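Hand-held grippers build, finger pads wearing out already

ridgeback_tam
Been building a pair of hand-held grippers in the shared workshop at Roldale since November, and I'm already fed up with the pads! The spares I got from Pretura were 2 quid each and I can see scuffs and loose bits all over. Pics from the bench: 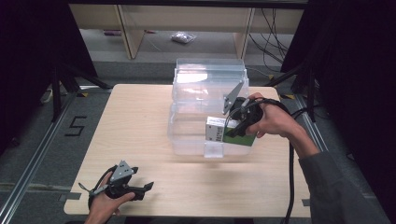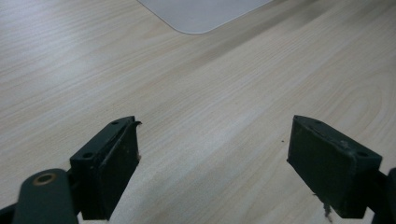
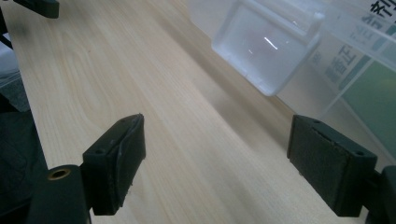

First one is the pair in use with the clear tub, the other two are close-ups of the fingers.

sprocketeer50
Look at the tip of the left finger in the second pic, there's a little flap curling off. I'd glue the lot down again before buying anything.

ridgeback_tam
Tried that on the old set, it peeled again within a week :(

mouldy_crumpet
Disagree with sprocket, glue just goes hard and then you can't pick up thin card. I cut mine out of Baudry foam sheet, some 310 grips so far and no complaints.

sprocketeer50
Foam squashes though. Fine for light boxes, hopeless on anything slippery.

mouldy_crumpet
Well mine's fine on slippery stuff, so there.

ridgeback_tam
Might do foam on one hand and glue on the other and see who's right. Does the brass insert on the arm want threadlock, by the way?

sprocketeer50
Only a dab, and keep it off the pads.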